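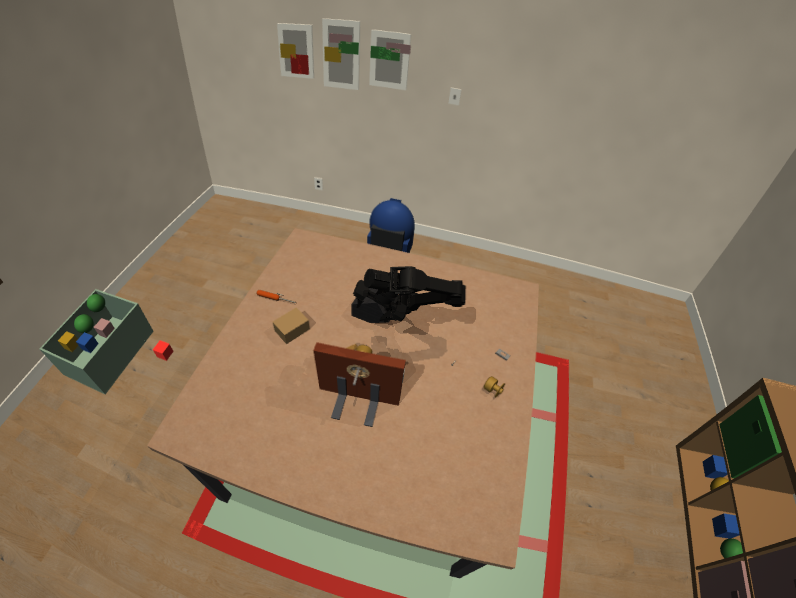

Screwdriver on the table.

Unit 2: Power supply faults in desktop computers
Notes by Siiri Saarinen

Before opening the case, switch off at the wall and remove the cable. Hold the power button for a few seconds. Never open the supply itself, the capacitors can keep their charge.

Many students replace the motherboard too early. A computer that restarts under load has often a weak supply. Measure the 12 V line first, when the machine is idle and again when it is working hard. Write both values in your workbook. If the colour of a connector has turned brown, stop and tell Gøran Eklund.

Our test load is set to 75 watts. Please do not change it.

For next week: read the chapter on memory errors and bring your own multimeter, if you have one.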